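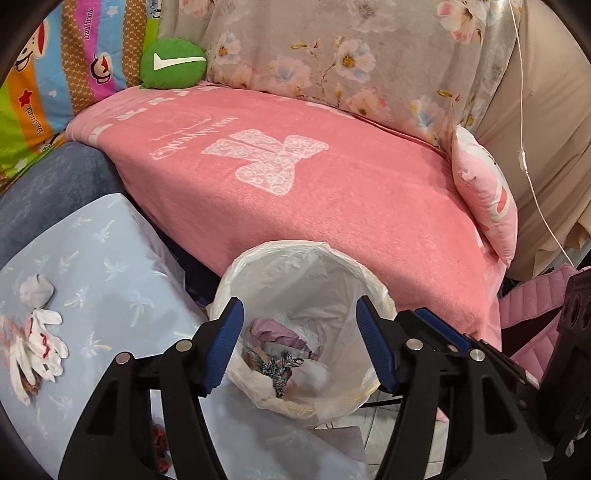

Where Do Old Clothes Go? A Waste Audit of Household Textiles
Environmental Studies, group project, final report

1. Why we picked this

Everyone in the class did plastic or food. We wanted clothes. People buy them, wear them a bit, then what? Our town has two donation drops (Favby on the east side and the Ketilsson thrift store downtown) and regular trash pickup. No textile recycling at the curb. So our question was: what do households really do with clothes they don't want, and would they do something different if it was easier?

2. Method

Paper survey, one page, handed out at the library and at the grocery store entrance in September. We gave out 300 and got 51 back. Yes, that's low. More on that in section 5.

We also did 3 longer interviews with people who checked the box saying we could call. And we asked both drops what they take and what they turn away. Favby answered by email, Ketilsson let us visit and watch the sorting table for an afternoon.

Survey asked for: last item you got rid of, why, where it went, how long you owned it. We should of asked household size too but forgot until the copies were made.

3. Results

Most common reason for getting rid of something was "worn out or stained." Second was "doesn't fit." Kids clothes were nearly all in the second group. Hardly anyone wrote "out of style," which surprised us, but maybe people don't like to admit that one.

Where it went depended a lot on the type of item. Coats, jeans, dresses: donated, or passed to a cousin or neighbor. Small stuff (socks, underwear, tights, washcloths) went in the trash almost every time.

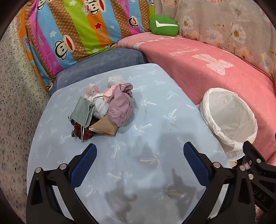 The interviews backed this up. One woman said she makes a donate pile every spring and a trash pile next to it, and the trash pile is always the little things. She figured a store wouldn't want them. Another person keeps old T-shirts for rags and throws out the rag when it gets gross. The third drives everything to Favby, no matter what condition, and lets them deal with it.

About that: both drops told us they get a lot they can't sell. Ketilsson bundles the leftovers and sends them to Grurkach, a company that shreds cloth for padding and insulation. They take clean torn cotton, no problem. So a sock with a hole in it CAN go in the bag. Only a few people in the survey knew this. Favby doesn't have a shredder deal and pays to dump its rejects, so the guy driving everything there is just moving his trash across town.

4. What could change

Signs. Cheap and easy. The drop boxes say "gently used clothing only," and that's why people toss the rest. Ketilsson said they would put up a second sign for torn items if somebody makes it. We made a draft, see next part.

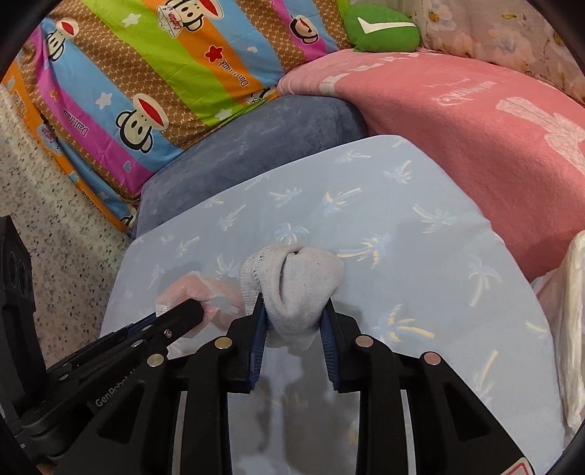
Sign draft and notes by Valdemar Ragnarsson
14 February 2017

Wording we settled on: "Holes OK. Stains OK. Wet or moldy NOT OK." First version had a whole paragraph and our teacher said no one reads a paragraph in a parking lot. Large letters, dark on yellow. Single socks go on the list too, the shredder doesn't care about pairs.

Also looked at Zirgate, the pickup app some of the surveys mentioned. It only covers furniture and bagged clothes over a minimum weight, so not much use for a handful of small things. Might work if an apartment building saved up together. Did not have time to test that.

5. Problems with our data

Low return rate. People who fill out a survey on old clothes probably care more then average. Library crowd is older. Nobody under 18 answered. Also "worn out" means different things to different people, we should have given choices.

6. Next steps

Get the sign printed, put it up at Ketilsson, ask them to weigh the shred bundles before and after. Redo the survey with household size on it.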